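Free fridge opens at Rarthorpe hall

Rarthorpe has a community fridge at last! The tall two-door refrigerator is plugged in at the back of the hall on Pludgate Lane, with a long white table beside it for setting down bags, and anyone in the neighborhood is welcome to leave food or take some home.

The idea came from Diễm Chu, whose apple tree gives her far more fruit every September than one family can eat. She and Khôi Quách raised over $400 from a soup supper and a plant sale, and the last $100 came in a plain envelope through the door of Bivstead Hardware. "I thought we'd be asking until Christmas," Chu said. "People just kept saying yes."

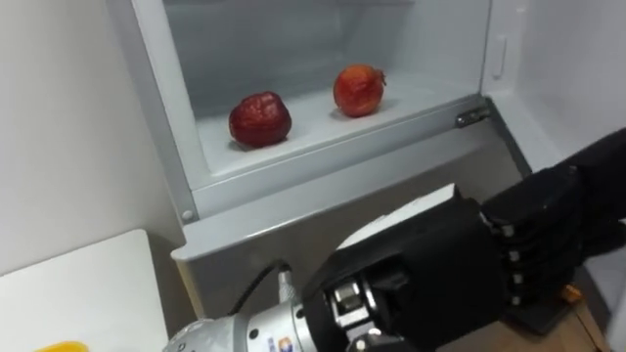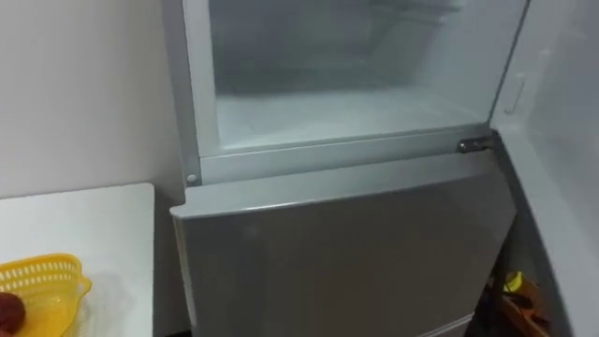
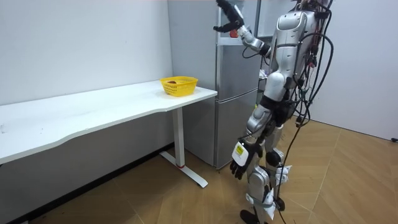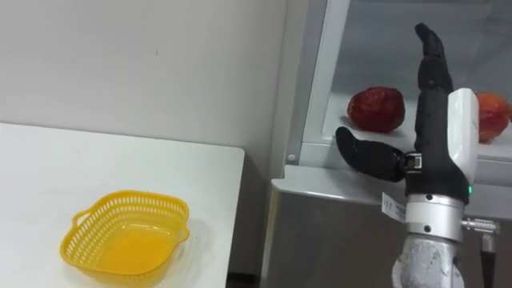

Fruit, vegetables, unopened dairy and bread are all fine. Home-cooked meals can't be accepted for now, and neither can raw meat or anything past its use-by date. Please write the date on whatever you bring (there will be a marker and tape on the windowsill) and give muddy carrots a rinse first.

Oanh Dương has drawn up a cleaning rota and needs 3 more names for the early slot, which means wiping the shelves at 8 a.m. and checking dates. It takes ten minutes and there's coffee! Her sign-up sheet is by the coat hooks.

The hall is open from 8 a.m. until 7 p.m. Parking is tight at school pickup, so walk over if you can. Quách is already talking about a shelf for dry goods, and would love to hear from anyone with spare lumber.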